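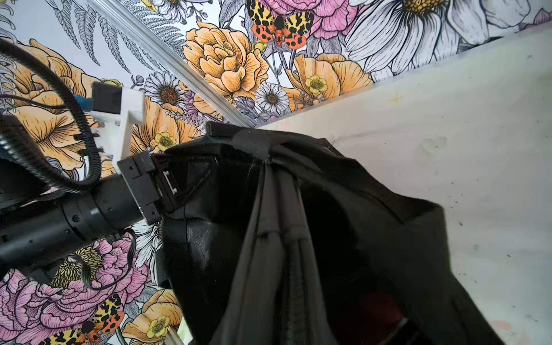 Gripper holding the bag by its top edge, straps hanging free.

To: cell-practice list
Subject: Re: Draft rules for soft items, section 9

On the draft for August, the Eltar group wrote:

> Section 9 says the operator must keep both hands outside the
> marked area whenever the jaws are closed. We think that is too
> strict for bags and cloth. Nothing heavy is moving, and the
> operator often has to free a strap. Could this be changed to
> "when the arm is moving"?

I would leave section 9 as it is. A bag with long straps is the case it was written for. Straps can catch on a rail or a table edge, and then the load on the arm is no longer the weight of the bag. If someone is holding the strap when the arm starts up again, the hand goes with it.

What I could accept is a short added clause. The operator may reach in to free a strap if the arm has been put in protective stop, the stop light is on, and the person reaching in is the one holding the enable switch. At Prarnevar we have worked this way for 200 sessions and it adds very little time.

Two other points while the draft is open.

Rule 21 covers cables on the arm. It asks for a check of the main conduit but says nothing about thin wires below the arm. Those are the ones I would worry about with fabric. Please add "and any loose wire that can reach the item or the jaws."

Rule 23 says to empty a bag before it is handled. Our trials include bags with something inside, so we can't follow that as written. I suggest "empty, or with contents listed on the run sheet." The Charvát wording from last year did it that way and it was easy to check.

Rorkel still has the old numbering in its checklist, so please quote the rule text as well as the number when you reply.

Comments on the list, please, and not in the shared file - the file is locked until the next version goes out.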